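Lunetier have not split up, and the farewell concert is not happening

Sep 8, 2026

Fans of Lunetier can put the tissues away. The synth-pop duo are still together, still recording and, going by their reply to the rumour, a bit put out that so many people believed it.

The story began on a fan forum, where a user posted what was claimed to be a leaked poster for a final show at the Roseck Theatre in October. It listed 3000 seats, a support act and a start time of 8 pm. It also spelled the name of the band two different ways, a detail that troubled very few of those who shared it.

By the following morning the poster had made it to several gossip pages, one of which added that the pair were no longer on speaking terms. Another had them speaking, but only through lawyers. A third ran a list of their 30 best songs in order of sadness, and included one that is plainly about a caravan.

Brenent, the label that has released both of the duo's albums, answered with a statement of two sentences. The first said the poster was a fake. The second said the band would be grateful if people stopped sending flowers to the office, as the receptionist has hay fever.

The Roseck Theatre confirmed that it has no booking for Lunetier in October or at any other time this year. The date on the poster belongs to a ballroom dancing championship, which has now had a number of enquiries from people in black eyeliner. Organisers say tickets are still available and everyone is welcome, although the dress code stands.

Suspicion about a split is not entirely new. The duo skipped the Berrada festival last summer, and their social media accounts have been quiet for months — apart from one post in favour of a particular brand of crumpet, which fans studied at length for hidden meaning. The label says there wasn't any.

A third album is being finished and has no title or release date. Forum members have already settled on a colour for the cover, and are arguing over what it says about the break-up.

The user who posted the poster has since deleted it and put up another, for a reunion tour.

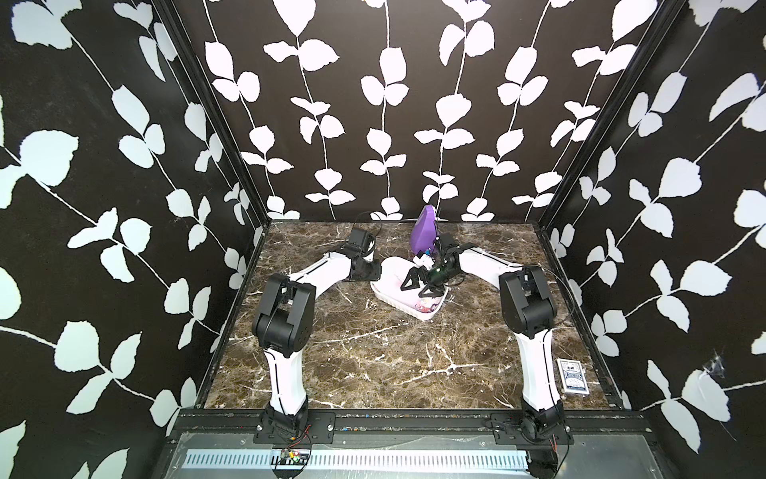

Black wallpaper with white leaves, and a brown marble tabletop.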